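Home Boards Ask Library Members Log in

Brigade strength at Burnmont: 3794 or 2000?

Madhu Nautiyal

I am writing up the action at Burnmont crossing for a county newsletter and I can't get the Union brigade's strength to agree from one source to the next. The tri-monthly return made before the march gives 3794. The brigade commander's own report says he went into the fight with "not to exceed 2000 muskets." The Jaiswal reprint of the county history uses the larger figure without a note. Both papers are in the same hand, as far as I can judge from the microfilm, so I don't think a clerk at division headquarters got it wrong.

Loss is given as 471 in killed, wounded and missing. That is a very different fight depending on which strength you put under it. Which should I print? Also, is the battery (4 guns) counted in either number?

Byung-chul Choo

They are probably both right. Look at the column headings on the return before anything else. A return of this kind usually has "present for duty," "aggregate present" and "aggregate present and absent." The last one takes in everyone still carried on the rolls: men in hospital a state away, men on detached service, men on furlough, men absent without leave. If 3794 comes from that column it tells you very little about who was at the crossing.

Start from present for duty. Then take off whatever was left behind. In this case one regiment stayed at Tutley to hold the depot and the wagon park, and I believe two companies of another were guarding the road to Bollora. Those men are present for duty on paper and were nowhere near the river. After that come the stragglers. The column marched through the night and reached the high ground at 5 a.m., and a brigade could shed a lot of men on a march like that.

"Muskets" matters too. A commander who writes muskets normally means enlisted infantry in the ranks with a weapon. He is leaving out officers, musicians, teamsters, stretcher men and the battery. So the guns are not in the 2000. Whether they are in the 3794 depends on whether the battery reported through the brigade or straight to the division chief of artillery. The return should list each unit by name down the left side. If it isn't listed, it isn't counted.

I would print both numbers and say what each one is. For working out the loss, use the lower one, but add the officers back in if the 471 includes officers. It usually does, and the casualty table will have separate columns for them.

rearguard_ed

Use the report. He was there. The returns were padded half the time anyway so they could draw rations.

Palmetto Jack

I wouldn't go that far about padding, but I wouldn't take the report at face value either. Commanders wrote those reports after the fight, sometimes weeks after, and a man who had been pushed back from a river had every reason to remember his force as small. Check the regimental reports. At least three colonels in that brigade wrote one, and two of them give the number they took in. Add those up, estimate the rest, and see which side of 2000 you land on.

Be careful if you bring in the other side's strength for comparison. Confederate reports often give "effectives," and that commonly meant enlisted men under arms, without officers. If you set that next to a Union present for duty figure, the Union side will look larger than it was. A lot of the older local histories do exactly this, and the Jaiswal reprint may have copied it from one of them.

One more thing — the date on a return is the date it reports for. It may have been filled in days later. Look for a remark at the foot about transfers.

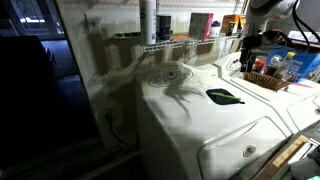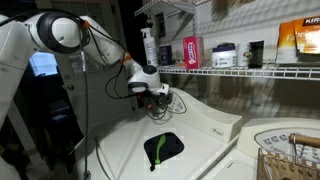 Comments

Madhu Nautiyal: I went back to the film and 3794 is from "aggregate present and absent." Present for duty is the column beside it, and the last two digits are lost in a fold. The battery is not on the list at all. I'll print both with a note.

Byung-chul Choo: Then try the April return as well. If the same regiments are on it you can at least see how wide the gap between the two columns normally ran.

rearguard_ed: Still say use the report.

Tamsin B.: Does anyone know if the regiment left at Tutley shows any loss? My copy of the casualty table has it down for one man missing and I wondered if he had gone forward with the wagons.

Last updated: April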